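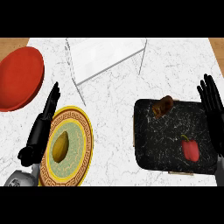

Speaker notes, Inwood meeting, May 31, 2025
Working title: Who wrote your pass mark?

Keep the first slide up until people have sat down. Don't read it out.

Opening. I was asked to talk about good practice for testing two-armed robots on kitchen tasks in simulation. I said yes and then spent most of March looking for the good practice. I found a lot of documents. I found very few rules that a person could break and be caught breaking.

Say this slowly: if you can't fail it, it's a mission statement.

Start with the number everybody quotes. 2000 trials, simulated, high pass rate. Ask the room what would make them doubt it. Wait. Somebody will say lighting, somebody will say friction. Fine. My own first question is duller. Who decided what a pass was, and was it written down before the trials ran?

The Petwood checklist. Thirty-one pages, handsome, has a section on "responsible evaluation." I have used it on two projects. It asks whether success criteria "have been considered." We ticked the box both times. On the second project we had considered them and hadn't agreed on any. The checklist was satisfied. (Pause here, people tend to laugh, let them.)

What a usable rule looks like. Take "put the fruit in the bowl." Before anyone presses run, the sheet should say:

Whether the fruit has to be at rest in the bowl, and for how long.
Whether the hand has to be clear of it.
Whether knocking a pepper off the board on the way there is a fail, a note, or nothing.
What happens if the other arm moves something it had no business moving.
Whether a reset by the operator ends the trial.

None of that is hard to write. It takes an afternoon and one argument. Most of the teams I talk to have had the argument after the results came in, and you can guess which way it went.

Two arms make it worse. With one arm you can be lazy and judge by where the object ended up. With two, the path matters. One arm can do the task while the other leans across half the counter, and the final score will look the same as a tidy run. The draft Procházka guideline deals with this in one sentence: arms "should avoid unnecessary interference." Necessary according to whom? Ask for a minimum clearance, in a unit, and a log line every time it's broken. A simulator knows the distance at every step. There is no excuse for leaving it out of the report.

Next slide. Give them a few seconds with it before talking.

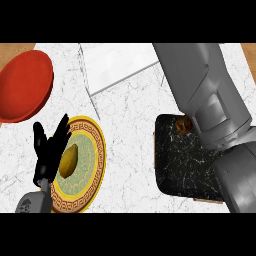 Sundusen wrote back after reading my draft and said that clearance limits sound fine until you set them, at which point every team picks the number its own robot already meets. Also that a hard limit punishes the runs where the arms are supposed to work close together, such as passing a thing from hand to hand.

I think the second half is right and I've changed the slide. Limit by phase, then: one value for reaching, another for handover, both fixed in advance. On the first half I have no cure. Publishing the number at least lets other people be rude about it.

Now the part on objects. A counter in a simulator is as clean as you made it. Mine is. Same plate, same board, same spots, give or take a small shuffle. If the guideline says "objects were randomized," ask for the range. Our own range was 15 millimeters for one whole set of runs, and we called that randomized in the write-up. I would not sign that today.

Seeds. Report all of them. We ran 30 seeds and the first draft of our report showed the best few. No rule in any document I had on my desk forbade that — I checked, because I was hoping to get away with it.

Video. Everyone puts a clip in the talk. A clip is one run. Petwood recommends "representative footage" and leaves it there. My suggestion is to let a random draw pick the run number and show whatever comes out, failure included. Run 491 was ours. It was not our finest and we showed it anyway.

If short on time, skip to here.

What I would ask for, if anyone is drafting:
Pass criteria dated before the first run.
Clearance limits by phase, with every breach logged.
Ranges for anything described as random.
All seeds.
Clips drawn by lot.

Expect the objection that this slows people down. It does, by a few days. Expect also "it's only simulation." Then take the percentage off the front page.

I don't know that a standard would fix this. Standards get written by whoever turns up to the meetings, and I've missed most of them. But I would sooner argue with a bad number than nod along to "should be considered" for another year.

Questions. Repeat each one into the microphone, the back row at Inwood can't hear.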